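Jan 17, 2022
Tapia build, bench notes (I. Solberg)

Moved the rig off the bench at Zarkdale and onto carpet. Wrist camera was remounted first with the 8 mm spacer. Focus is still wrong for anything close in. The bellows comes out soft while the carpet streaks behind it are readable. Agustina wants the lens changed. I would sooner try a 30 mm standoff first, as the printed part already exists.

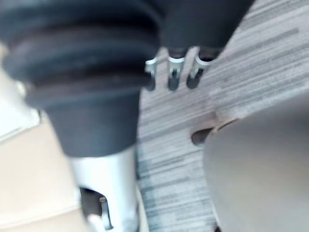
Bellows collar to be checked for chafing before the next long session. Spare is in the Urklow drawer, under the old cable ties.

Cloth handling, two arms, at the sofa. Grip force limit set to 40 per cent on both sides. Light grey fabric, one end to each gripper, held just above the front edge of the seat. Arm spacing stays as in the September file until I have rewritten the offsets.

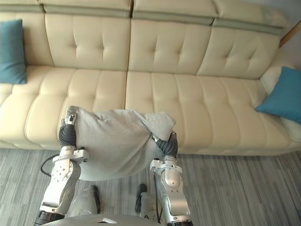 Slack in the middle is the part I can't control well. The planner treats the cloth as a straight line between the grippers and ignores any sag. A. Herrera has a catenary term in her branch (commit 222) and will merge it once the Grirnen driver builds again.

To do:
Cable loop at left wrist, shorten or clip.
Log grip current on both sides, same clock.
Order M3 washers.
Ask Agustina which branch has the joint limits.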